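Jondness 木柄カトラリー フォーク&スプーン 2本組
商品番号 3542
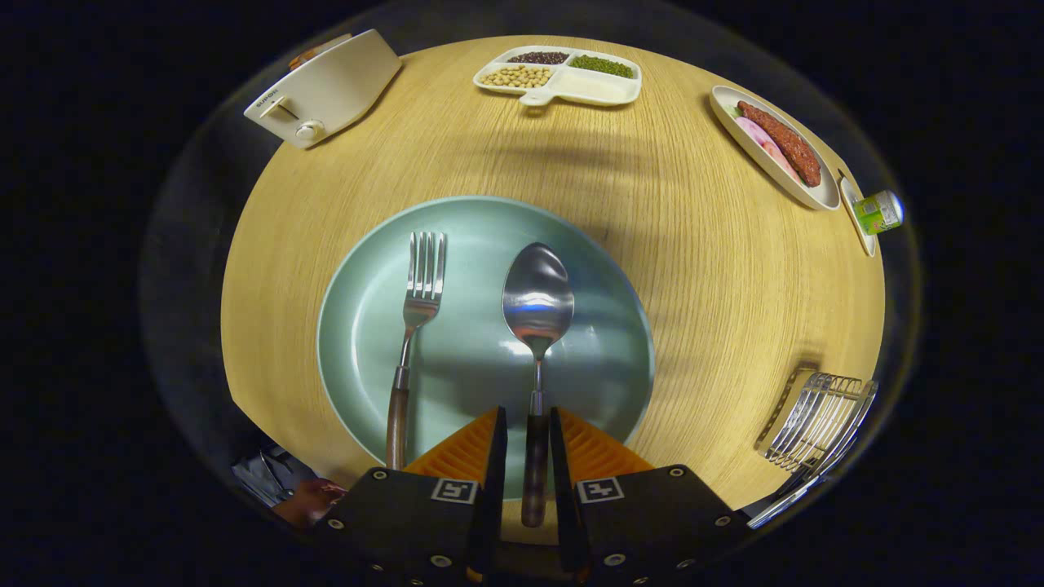
柄が木のものは食洗機に入れられないと思って敬遠していたが、手洗いでも洗い物の手間はほとんど変わらなかった、という感想が購入者レビューに寄せられています。同じレビューには、口に当たる部分が薄めで、スープよりカレーや炒飯に向くとの指摘もありました。当店でも同じ印象を持っています。汁物が中心の方には、つぼの深い「Vlad」シリーズのスプーンをおすすめします。

■商品について
Jondnessは、家庭用の食卓道具を扱うRaderの定番シリーズです。先端から首まではステンレス、柄は濃い茶色の天然木で、柄の表面にはウレタン塗装を施しています。首を細くしてあるため見た目は軽そうですが、持つと柄の側にやや重みがあります。手の小さい方は、柄の中ほどより少し先を持つと安定します。
天然木のため、色の濃さと木目は1本ごとに異なります。2本の色をそろえてほしいというご要望にはできる範囲で対応しますが、完全に同じ色にはなりません。ご注文時の備考欄にご記入ください。

■仕様
セット内容:ディナーフォーク1本、ディナースプーン1本
材質:18-8ステンレス、天然木(ウレタン塗装)
食器洗い乾燥機:不可
電子レンジ、オーブン:不可
漂白剤:不可
価格:2589円(税込)
皿などの食器は付属しません。

■お手入れ
ご使用後は早めに、中性洗剤とやわらかいスポンジで洗ってください。つけ置きをすると、金属と木の継ぎ目から水が入り、柄が割れたりゆるんだりすることがあります。洗ったあとは布で水気を拭き取り、柄を上にして立てるか、寝かせた状態で乾かしてください。水切りかごの底に柄の端が当たったままになると、その部分だけ塗装が白くなる場合があります。
白くなった程度であれば、使用に問題はありません。塗装がはがれて木地が見えてきたら、食用の乾性油を薄く塗り、一晩置いてから拭き取ってください。塗りすぎるとべたつきます。

■よくあるお問い合わせ
1本だけ買えますか。
フォーク、スプーンとも単品の販売があります。単品は化粧箱に入らず、紙袋での発送です。

子ども用はありますか。
Jondnessにはありません。全長が短いものをお探しの場合は、Drorarのデザート用をご覧ください。こちらは柄まですべてステンレス製で、食洗機に対応しています。

ナイフは発売されますか。
12月に一度試作しましたが、柄の強度が基準に届かず見送りました。今のところ発売の予定はありません。

■配送、返品
在庫がある場合は、ご注文から8日以内に発送します。ギフト包装をご希望の場合は、さらに数日いただくことがあります。未使用品に限り、到着後14日以内の返品を承ります。木目や色味の違いを理由とする返品は、送料をお客様にご負担いただきます。柄のがたつき、塗装の大きなはがれなど初期不良と思われるものは、使用せずにお問い合わせフォームからご連絡ください。交換品を当店の負担でお送りします。

■関連商品
Jondness デザートフォーク
Jondness ティースプーン
Vlad スープスプーン
Drorar デザートセット

最終更新:2020年2月14日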